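首页 列表存档 按主题 按日期 上一封 下一封 订阅说明

列表:Wivgate 住户厨房与水电
主题:Re: 双槽还是大单槽,沥水架放哪里
日期:2019-08-29

各位好,

先回上一封里的问题,原文引在下面,方便没收到的人看。

> 我家厨房准备换水槽,柜子不动,台面要重开孔。水槽柜外宽
> 是 70 公分的那种,和楼里多数户型一样。现在犹豫两件事。
>
> 一是买大单槽还是一大一小的双槽。Printon 的店员推荐大单
> 槽,说好洗锅。我家三口人,平时每天做两顿饭,锅不算大,
> 最大的是一口炒锅,带柄。
>
> 二是沥水架。原来的架子放在水槽旁边的台面上,底下有个接
> 水盘,盘子常年有水垢,刷起来很烦。如果换双槽,想把架子
> 直接搁在小槽上,不知道有没有人这样用,小槽是不是就等于
> 废掉了。
>
> 另外,双槽的下水是两个口并成一根管,听说容易返味,这个
> 有没有办法。
>
> 先谢谢了。

我家三月份换的,户型一样,柜子也没动。按顺序说。

单槽和双槽。70 公分是柜子外宽,两边侧板和台面下的支撑都要占地方,水槽本身放不了那么宽,买之前一定量柜子里面的净宽,别拿外宽去配。在这个宽度里做双槽,两个槽一样大就都不好用,炒锅哪边都放不平。一大一小可以,大的那边要先拿自家最大的锅去试。我是把炒锅带到 Printon 去的,放进样品槽里转一圈,柄能靠在槽边上,锅底能平放,就定了。店里的人没说什么,估计这样做的人不少。

大单槽我在父母家用过两年。洗大件确实方便,麻烦在于菜和碗没法分开。碗泡着的时候要洗菜,只能在里面再放一个盆,盆一放,大单槽也就成了双槽,还不稳。他们后来一直那样用着,也没换。所以如果家里做饭和洗碗常常挤在同一段时间,我倾向双槽。如果有洗碗机,手洗的主要是锅,那单槽更合适。

价钱。水槽本体 1,056 元,连送货 1,121 元,不含龙头,不含开孔。开孔是台面师傅另算的,各家台面不同,我的数没有参考价值。沥水架另买,Ulton 的,104 元。Printon 也有随水槽配的架子,我嫌腿太高,没要。

安装。旧水槽拆下来以后,台面开孔的边先擦干净,旧胶要铲掉。我家师傅想直接在旧胶上打新胶,我没同意,多花了半个钟头。打完胶当天不要用水,师傅说四个小时就行,我放了一夜。水管接好以后先在柜子里铺一层报纸,两个槽都放满水再一起放掉,看报纸有没有湿点。我家第一次试的时候小槽那边的接口渗水,重新垫了垫圈才好。只放一边的水是试不出来的。

返味。两个口并一根管,关键在存水弯。装在并管之后、进墙之前,一个就够。两边各装一个再并起来,柜子里占地方,还容易堵。进墙的那个口要用密封圈塞紧,很多人家的味道是从这里出来的,和水槽没有关系。还有一点,如果小槽长期不过水,下水口附近会积东西,隔几天放一壶温水冲一下。不要用滚水,塑料管受不了。

溢水口也值得看一眼。大槽一般有,小槽不一定有。没有的话小槽不要塞住塞子放水走开。

柜子里面。水槽柜原来的隔板多半要锯一个缺口,双槽的管子比单槽的低一些,往前占得也多。我家原来放在里面的一桶米和两瓶油都挪走了,现在只放清洁用品和垃圾袋。柜底最好放一个浅盘,有渗漏能早点看见。

清洁。不锈钢拉丝面顺着纹路擦,不要打圈。钢丝球不要用。水垢用白醋兑水,布蘸湿了敷一会儿再擦。下水口的滤网每天倒,隔一周拿下来用旧牙刷刷反面。沥水架的杆子之间也会有水垢,主要在和边框相接的地方,泡在大槽里刷最省事。架子如果是塑料框,醋泡的时间短一点。

沥水架搁在小槽上的事,我那边一直这样用,下面有人问到再细说。

Uzor 列表的存档里还有去年讨论龙头高度的一串,搜“龙头 出水距离”能找到。换双槽的话,龙头要能转到两边,出水点最好落在大槽中间偏后,太靠前水会溅到身上。

就这些。需要管件型号的可以单独写信给我,我把收据上的抄给你。

回复本主题 查看整串 返回顶部

读者留言

三单元住户:
存水弯那段很有用。我家味道找了半年,换过一次下水管,后来发现就是进墙的口没塞紧,塞了一圈密封泥,第二天就没味了。

匿名:
不同意双槽。我家炒锅比较大,双槽的大槽放不进去,只能斜着洗,水顺着锅边流到台面上。买之前试锅这一条应该写在最前面。

七楼:
请问台面是石英石的,重新开孔会不会裂?师傅说可以在现场切,粉尘很大。

三单元住户:
回七楼,我家是现场切的,没裂。厨房门用塑料布封上,抽屉里的东西先拿出来,不然全是灰。切完角上要磨圆,直角容易裂。

提问的那位:
谢谢,昨天量了净宽,一大一小能放下。还是想问架子,搁在小槽上以后,小槽平时还用不用?放上去会不会晃?大槽那边够不够转身?

发帖人:
沥水架要选杆子能架过小槽、两头都落在槽边上的,长度差一点就会往里掉,买的时候带卷尺。我习惯大的在左、小的在右,洗完往右手边放,顺手,左撇子可以反过来。照片里就是这种摆法,右边小槽的口大部分被架子盖住,一排金属杆,外面是深灰色的塑料框,左边大槽空着,圆形的滤网在靠前的位置。碗碟的水直接滴进小槽,台面上不用再放接水盘。小槽平时基本不单独用,要洗抹布或者倒汤水时把架子拿开,拿开之前先把碗收掉,所以碗不要攒太多。架子晃不晃看边框有没有防滑垫,没有的话自己剪两条硅胶垫贴上。大槽洗两三个人的碗够用,客人多的时候分两批。

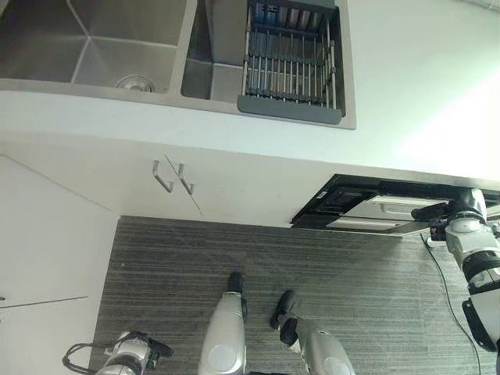
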